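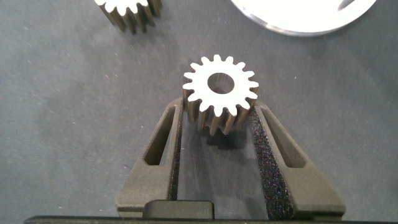 Small gear between the padded fingers, grey mat, October.

Back at the Verkthorpe unit by nine and the arm was already going. It gets a flat mat, good light and a handful of gears set out with plenty of room between them. I would like that too. My own bench has never once looked like that, and the gears I get come up from the wash in a tray, all on top of each other, with swarf in the teeth.

Neagu's people say it will be sorting parts by spring. I have heard spring before. They said it about the Hunavari loader, and that ended up under a sheet at Drududbridge with its plug cut off.

I stayed and watched for 15 minutes with my tea. What bothers me is how much counts as the job in their heads. Picking up a small gear is a thing I do while thinking about dinner. The job is knowing that one has a burr on it, or that somebody has put the wrong bore in with the right ones, and you get that through your thumb. Foam on the fingers is sensible, it will save the faces from marks, but I can't see foam telling anybody about a burr.

The sheet on the wall says 572 picks logged. It doesn't say how many were dropped, and when I asked I was told the figures were still being tidied. A normal order for us is 180 gears and they want them boxed the same afternoon. If I fumbled one in every 100 I would hear about it.

To be fair to it, the thing doesn't get bored, and my wrist is bad again this week. I would hand over the loading tomorrow if I believed it could cope with a full tray. I might even be pleased.

Came home and did the washing up, two loads of towels, and the drawer that sticks. Tried to imagine the arm at the drawer. You have to lift it and lean on it slightly and swear. Then there was the fitted sheet, which I can barely fold myself after about thirty years of trying, so I don't expect any machine to beat me to that one.

Must ask tomorrow whether they have tried it with oil on the parts. Also need more gloves, medium, and the blue roll is nearly out again.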